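饮料机和两只白手

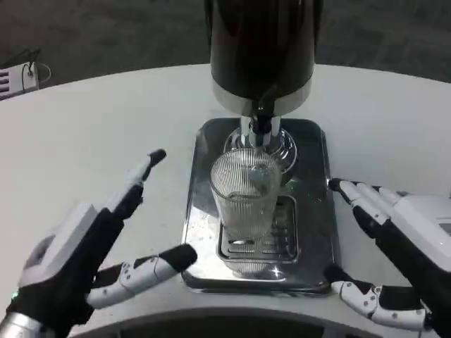
伊内斯说今晚必须接到一杯水。她说这话的时候已经是凌晨两点,阿曼迪奥蹲在地毯上找螺丝,嘴里叼着手电,含含糊糊嗯了一声。工坊是租来的,月租600,暖气不算在里面,二月,冷得要命。机器人叫萨勒努斯,Sallenus,名字是阿曼迪奥起的,没问过谁。两只手是新换的,白壳子,黑关节,左手腕子那边的小绿灯亮着,食指竖着朝上,像要发言。“它想说什么?”“想说你零位标错了。”竖纹的玻璃杯就搁在出水嘴正下面那块格栅上,离拇指还远。

标错了。行。重来。

程序是安比写的。也不能叫安比,那块控制板叫Anby,他们叫着叫着就当成一个人了。安比今天脾气不好。安比又掉线了。安比要喝咖啡吗。阿曼迪奥有时候真的对着板子问,伊内斯听见了也不笑,她太累了。

敲键盘。改一个数。保存。再跑。

右手动了。四根指头一根接一根弯下来,慢,很慢,然后停住,抖。抖得托盘都跟着响。

“停停停!”

“停了。”

“你没停,它还在抖。”

“我按了,延迟。”

托盘是她奶奶的饮料机上带的,不锈钢,擦多少遍都有水渍。整台机器从里斯本一路背过来,西蒙斯家的铺子关门那年,别的都卖了,就剩这个。铺子招牌上写着Simões三个大字——不对,是一个词,她小时候总以为是三个字。奶奶站在柜台后面,谁进门先给一杯水,不要钱。后来奶奶手不行了,端不住杯子。伊内斯那时候十九岁,说我给你做一双手。随口说的。奶奶说好啊,做快点。

没做快。

这事她没跟阿曼迪奥讲过。阿曼迪奥只知道她要接水,不是抓方块,不是拧瓶盖,非得是这台老家伙,非得是玻璃杯。他提过用塑料的。提过一次。

“力矩多少?”

“45。”

“45什么,你单位呢。”

“百分之四十五!你自己看屏慕。”

“太大了,杯子要碎的。”

“上次30,滑了。”

上次滑的那只也是竖纹的。一盒里头的。碎片扫了半个晚上,阿曼迪奥的袜子到现在还扎脚。他把袜子脱了扔在门口,光着脚在地毯上走,走两步又穿回去。冷。

Pletano那边八点来人。说好的,来看一眼,看完再谈钱。900一个月,做兼职调试,阿曼迪奥算过,够付房租,还能剩点买电机。伊内斯没算。她在拧左手拇指上的一颗小螺丝,拧得太紧,又松半圈。

“来的人要是问这个有什么用,你怎么说?”

“接水。”

“就接水?”

“就接水。”

阿曼迪奥叹气,把手电关了。螺丝没找到。算了,少一颗也能动。他爬起来坐到屏幕前面,把零位重新标了一遍,左手的,右手的,中间喝了一口凉茶,茶里有灰。

三点多。再跑。

左手先过去。食指放下来了,总算放下来了,拇指贴着托盘边上伸过去,碰到杯子,停一下。右手从另一头来。伊内斯把椅子往后推,椅子腿刮着地毯,没声音。她两只手攥在一起,自己不知道。

杯子没滑。也没碎。

“按啊,”阿曼迪奥小声说,“龙头得你按,它没手了。”

她忘了。两只手都拿去扶杯子了,谁开水呢。她写了四个月的计划里面没有这一条。四个月!她站起来,膝盖撞在桌子底下,绕到白桌子那一头,伸手去够那个开关。开关很紧,一直都紧,奶奶以前是用手掌根往下压的,整个人的重量都压上去。

她也这么压了。

水出来了,先是噗的一声气,然后细细一条。杯子里的水一点一点往上走。两只白手扶着,一动不动,小绿灯亮着。

“够了够了,要满了,”阿曼迪奥说,“伊内斯,松手。”

她没松。水漫过杯口,顺着竖纹往下淌,流进格栅里去了。

“松手啊,下面有电!”

松了。阿曼迪奥扑过去把线往外拽,骂了一句葡萄牙语,又骂了一句。水没流到地上。他把线拎在手里,回头看她,她在拿袖子擦脸。

“我去拿抹布,”他说。

“先别擦。让它再扶一会儿。”

他看看屏幕,温度还行。就把线放下了,坐回去,把剩下的凉茶喝完。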